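**Do I need a special table for sorting and repacking small parts?**

I doubt it. Catalogs sell "work surfaces" at silly prices, and Tandico wanted 70 dollars for a mat that did nothing a bare tabletop doesn't do. Plain and flat is fine.

**Is a two-board top as good as one big board?**

Mostly. Alvar Strand swears the seam will swallow every screw you own. I've used one for 15 months and lost 2. Push the boards tight and keep fiddly work away from the join if it bothers you.
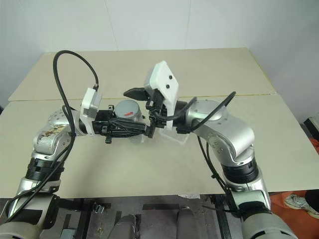

*Beige two-board top, with the seam running across behind the work. Gray cylinder near the middle.*

**Why beige? Doesn't white look cleaner?**

White looks cleaner for nearly 5 minutes. Gray pieces show up well enough on beige, and I've yet to see proof that any color makes people work faster, whatever the Plorstead brochure claims.

**Should the table go against a wall?**

Ours does. Things can't roll off the back. Zixuan Tian prefers to walk all the way round hers, but she has the floor space.

**What do I clean it with?**

A damp cloth. Skip the sprays until someone shows you what they do that water doesn't.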